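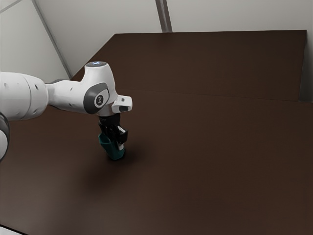 Fig. 1. Teal object, held just above the dark brown tabletop.

Notebook entry, July. Adhesives room, Stisstead workshop.

Purpose: to determine whether the Tekin hide glue may replace the Zeklow stock for chair repairs. Joints were cut from the same beech board and clamped overnight in accordance with the usual procedure.

The first batch was soaked for 16 hours and then warmed in the water bath. M. Azar recorded that the glue ran thin and skinned over before the second face could be coated. Batch two was mixed with less water and applied to warmed joints - a clear improvement in open time. Of 40 joints pulled, 6 failed along the glue line. The remainder broke in the wood.

The failures all came from the first batch. T. Echeverri is of the view that the end grain was starved and has requested that sizing be applied before the next trial. The undersigned concurs.

The bath thermostat reads 2 degrees high and is to be adjusted. Remaining Zeklow stock is to be kept for the Clustness order until that work is complete. Lid of the small pot still missing.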